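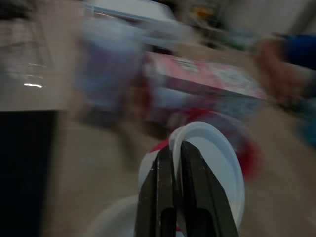

Tomato stains and plastic dishes have been at war in my kitchen for as long as I've been cooking for myself, and I've tried just about every remedy going. Glass and china don't seem to mind a bolognese at all, but plastic drinks it in, and a white plastic plate like this one, with a raised rim and a shallow curve to it, is the sort that shows every last bit of orange. I own quite a stack of them (they go camping with us, and out to the back deck all summer), so I've had plenty of practice, and I'm happy to pass along what works for me.

What you'll need

Baking soda
Ordinary dish soap
White vinegar
A soft cloth or an old toothbrush
A sunny windowsill, if you can get one

Step 1. Start with a cool rinse. I know the temptation is to run the tap as hot as it will go, but hot water seems to set the colour, and I did that for years before my neighbour put me right. Scrape off whatever is left with a rubber spatula, then rinse until the water runs clear.

Step 2. Mix up your paste. Stir 3 tablespoons of baking soda with just enough water to make something like soft icing. If it slides off the spoon it's too thin, so shake in a little more. Add a squirt of dish soap and stir again.

Step 3. Spread it on and walk away. Cover the stained part, going a bit past the edges, and don't forget the underside of the rim, where grease likes to hide. Leave it for around 60 minutes. I usually put the kettle on and get the crossword out — it's a very pleasant sort of chore, this one.

Step 4. Rub gently in small circles with the cloth. Please don't reach for the scouring pad! It scratches, and the next batch of sauce will settle right into those scratches. The toothbrush is good for the rim and for any moulded lettering on the back.

Step 5. Rinse, and if you can still see colour, soak the dish in 2 cups of vinegar topped up with cool water. Overnight is fine. It does smell like a chip shop, so I set mine in the laundry sink.

Step 6. Dry it in the sun. This is my favourite part. Prop the dish up facing the window for an afternoon or two and turn it now and then. Turmeric in particular fades beautifully this way, and I've had curry stains go that I'd quite given up on.

A word about bleach: I don't use it on anything we eat from, and please never mix it with the vinegar.

For next time, a light wipe of cooking oil on the plastic before the sauce goes in helps a good deal, and so does letting the food cool first.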